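8 April 2018
Dela Asante

Left wrist again. Came in to find the arm parked on a fault, same one as before - encoder timeout, joint 6. Log shows 18 of them since I swapped the cable in November. Cleared it, homed, ran the warmup, faulted again on the third pass. So not a one off.

Power down, lockout on, then went over the cable run from shoulder to hand. The Karkano cable is fine at the shoulder end. Pins straight, latch clicks. At the wrist end the latch clicks too but you can rock the plug side to side with a fingernail. The right side doesnt rock. Reseated it twice, no better. Put a new plug on (last one in the drawer, ORDER MORE, Amoah part, same bag as the fan clips). Redid the strain relief while I was in there, with more slack in the loop over the arm. The old loop was pulling at the plug every time the elbow went out straight. Rigoberto said this in November and I didnt listen.

Continuity good on all pins, flexed the loop by hand while watching the meter, no dropouts. Power on. Homed first try.

Joint offsets after homing: left J6 was 488 counts off the saved value. Thats too much to leave. Re-zeroed with the pin jig, saved as new. Right side was inside tolerance, left it alone. Old offsets file is still on the cell PC with _old on the end, dont delete it yet.

Then the two hand check with the turner. Left on the handle, right on the slotted end, hold it level over the table, small moves with both arms together. If the zero is bad one wrist fights the other and you see it in the grip current straight away.
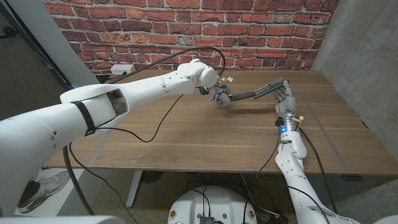
Two hand hold, left on handle, right on head. Blue ring on at right wrist.

Grip current left peaked at 298 mA, limit in the Hivov sheet is higher than that so ok. Right lower, steady. Started the long loop after and went to do paperwork. 1021 cycles, no timeout, no fault of any kind. Stopped it by hand.

Still open:
- crumbs and white dust on the table, mostly in the middle. Wipe before anyone runs the pick test, it gets in the finger joints
- gray tape lines on the tabletop are faint, redo with the wide tape. Measure from the wall side, not from the old tape
- cable across the near part of the table needs a clip. It hangs over the edge and I dont like it there with the left arm moving. Grumetti has the flat ones, Rigoberto has the login
- wrist plug on the right is the same age as the one I just cut off. Swap it when the parts come, dont wait for it to fault
- torque on the left wrist cover screws, did them by feel, the small driver is missing agian

Rigoberto - if J6 drops out on your shift write down the arm pose before you clear it. I want to know if its elbow straight or not. The fault screen doesnt save it.

Speed is capped at half on both arms until the offsets have been checked once more from cold. Leave the cap on please.

Last updated: 8:40 pm, added cycle count and the note on the speed cap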